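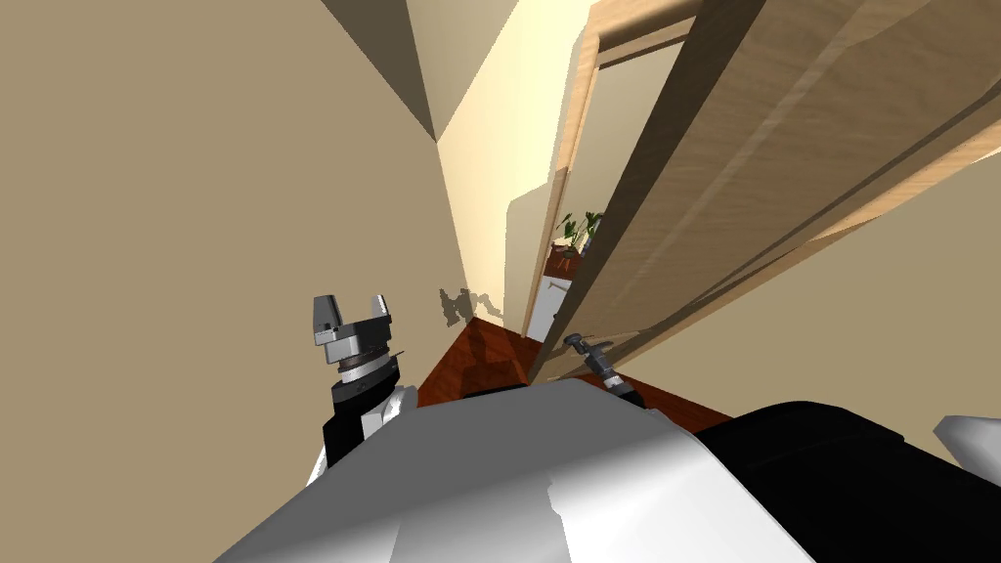
Stirance is a simulation package for two-armed mobile robots, and the open day at Leitner was my first chance to sit in front of it for longer than a trade-show slot allows. The door module was the main item on the program. In it the robot works in a rendered house interior, and the operator gets a tilted view over the machine's own white shell, with one gripper close and the other small and far off beside the open door. The tilt costs a few minutes of adjustment. Walls and door edges run diagonally, and my first instinct was to steer against them. There is a setting to level the view. I left it alone after the first run, as the hosts did.

Freya Whiteley ran the session. She gave each visitor a seat, a pair of hand controllers and a short printed sheet covering the bindings. The sheet is better than the manual. The manual I was sent beforehand covers the installer at length and gives arm control a page and a half.

Control

Each hand controller drives one arm. Translation is direct and scaled, with the scale on a thumb wheel. Rotation is clutched: hold the button, turn the wrist, release. Jaw opening is on the trigger and is proportional over its full travel. I had no trouble with the near arm. The far arm is harder to judge against a door edge, and the package offers no depth aid beyond the rendering. A proximity readout would fix this. I asked for one and was told it is planned for February.

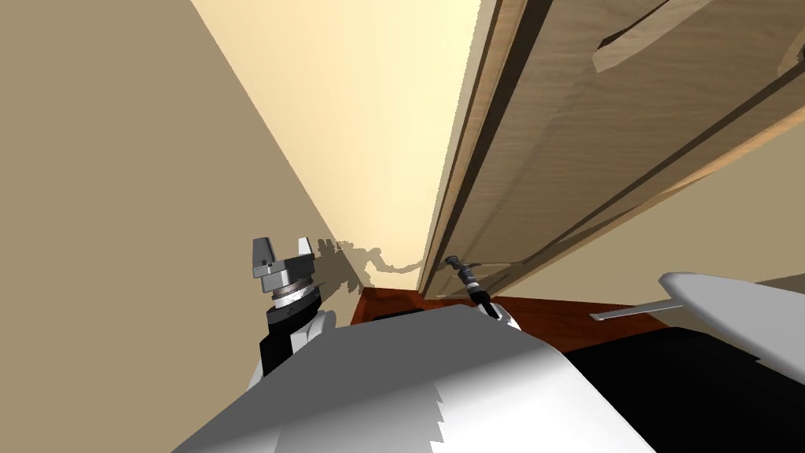
Door module, operator view. Right gripper close to the door's edge, left gripper raised with its fingers apart.

Contact is where Stirance earns its price. The door has mass, and a light push with the fingertips moves it less than a push from the wrist. Hinge friction is a single number in a text file. At the default the door swung too freely for my taste. Raising the value gave a motion much closer to the interior doors I work with. Changes to the file need a restart of the module, so tuning is slow.

Recording is simple. Press once to start, once to stop, and the run is written to disk with joint positions, jaw positions and the rendered views. Playback is frame-accurate. I did find that scrubbing backward drops the audio cues, a small thing.

Rendering

Nulon, the package I use at present, turns shadows off by default to save time. I had assumed that was the right trade. In the Leitner setup they stay on, and I used them more than I expected when placing the near arm. The shadow of arm and gripper lies low along the wall, just above the floor line, and reads as a lumpy dark shape that stretches toward the corner by the door. Its outline is too irregular for fine work, but it gives a usable cue for distance to the wall. Wood grain on the door and floor is adequate. Shadow boundaries on the robot's shell are stair-stepped, a fault that does not affect use but looks cheap in a product at this level.

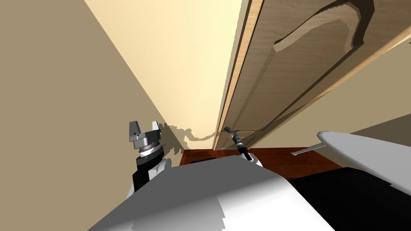 Pricing is per seat, with a yearly renewal. The door module is sold separately from the base package, and the Duvon controllers are a further purchase. Other controllers can be mapped by hand, though I did not test this. The mapping tool lacks an undo, so save the profile before changing anything. As for precision, the near gripper is drawn in enough detail to show two unlike fingers, one a squarish block and one a slimmer prong leaning outward, and that difference helps in telling which way the wrist is turned. The far one is thin and dark, and at default resolution its tips are easy to lose near the base of the door.

Good: contact behavior, recording, proportional jaws.
Poor: manual, restart after every friction change, no depth readout.
Rating: 4 out of 5 for the base package with the door module. I would hold off on the controllers until the mapping tool is finished.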